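Revised practice note tightens rules on simulated trials for two-armed robots

6th July
By Magdalini Katsaros

A revised practice note on the use of simulation in household and light-commercial robotics was published by the Jorwood working group this morning. It sets out what a developer must record when results from a simulated room are offered in support of a safety file, and it replaces the interim text that had been in use since March.

The main change concerns contact with furniture. Under the interim text, a developer could report a drawer or door task as a single pass or fail. The revised note asks for each run to be logged separately, with the starting pose of both arms, the position of the furniture and the friction values used for handles and runners. Runs that end early must stay in the log and be marked as such.

A minimum of 1000 runs is now required for each task. Of these, 149 must be repeated with the room layout altered, so that a controller tuned to one arrangement of walls and cabinets can be told apart from one that copes with several. The alterations have to be chosen before the first run and lodged with the assessor.

Loose objects on worktops are treated for the first time. If an item lies within reach of either arm, its mass and outline must be stated, and any contact with it counts as an event even where the item isn't moved. Jozef Kramer, who edited the section, said earlier submissions had often left such objects out of the event log altogether.

"We were getting files where the arm had brushed something on the counter and the only entry was for the drawer," he said. "The assessor had no means of seeing it."

The draft was tested by two developers, Sampaio and Taketti, over the spring. Sampaio submitted 1086 runs of a drawer-opening task and reported that the extra logging added roughly 2 hours to the preparation of its file. Taketti asked for a longer period in which to convert older records, and this has been granted for files opened before the note took effect. 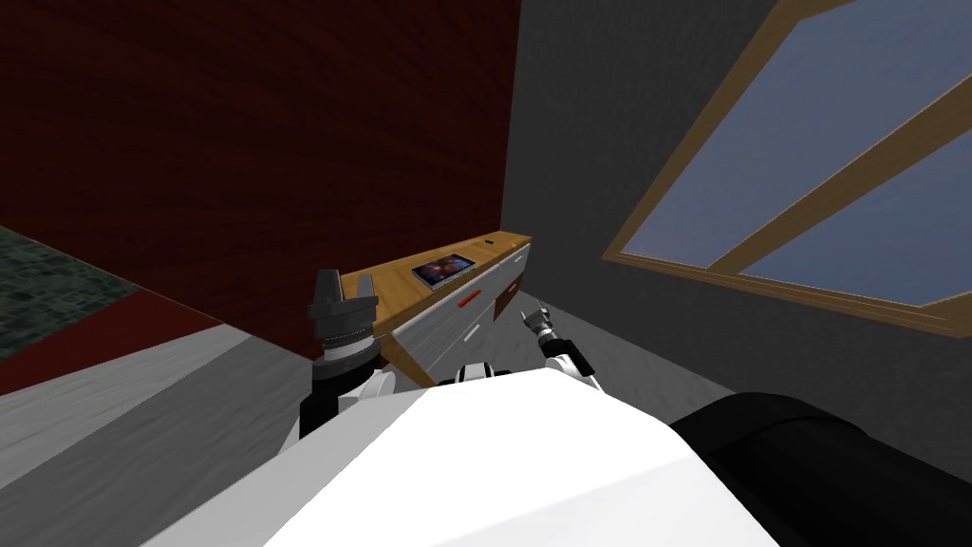
Can a simulated trial replace a physical one under the revised note? Simulated results may support a safety file, but the final check of force limits and emergency stop must still be carried out on the physical machine.

The note also requires the version of the simulator to be fixed for the whole of a test series. A change of version starts a new series, and results from the two may not be added together. Po-yen Cheng, an assessor at Hillton, said the rule matched what his office already asked for in correspondence.

Comments on the annex dealing with gripper geometry remain open. The working group has yet to settle how finger width should be measured on tapered designs, and the present wording leaves the method to the developer provided it is written down.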